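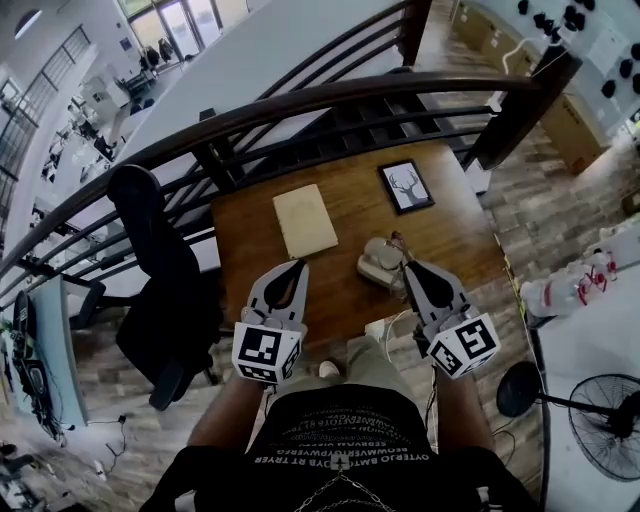

Juler A5 dotted notebook review

24/09/2019

I get through two or three notebooks a year, mostly for work notes and shopping lists, with the odd page of sums when a bill looks wrong. My last few were from Prilis and they were fine, but the covers went soft and the ribbon frayed before I was halfway through. I bought the Juler in January and have now nearly filled it.

The binding is the best part. It is sewn, and after a week or so of use it lay flat at any page without being held down. The Prilis never managed that near the front or back. I have bent the Juler right round on itself a few times, which the leaflet says not to do, and no pages have come loose.

Paper is good with a ballpoint or pencil. With a fountain pen it depends on the ink. My everyday blue dries quickly and shows through only a little. A wetter black from Hladun came through in spots, and I stopped using the backs of those pages. Gel pens smudge if you are left-handed, as I am, but they do that on most paper.

The dots are pale grey and far enough apart for my handwriting, which is large. Under a yellow lamp in the evening I can hardly see them. Anyone who wants to draw tables might be better off with the squared version.

The pages are numbered, and there are 2 blank contents pages at the front. I filled in the first of these and then gave up. The last 40 pages are perforated. I'd have liked fewer of them, as one or two started to tear when I was only turning over.

The back pocket is too tight for anything thicker than a receipt. The elastic is still firm. There is no pen loop, so I bought a stick-on one from Plendeo and it fell off in my bag within a fortnight. I haven't replaced it.

It has been carried to work most days and the corners are knocked but not split. There is a tea ring on the back cover that a damp cloth made fainter - it didn't shift it.

I've ordered another, squared this time. Four out of five, with the mark lost for the perforated pages and that pocket.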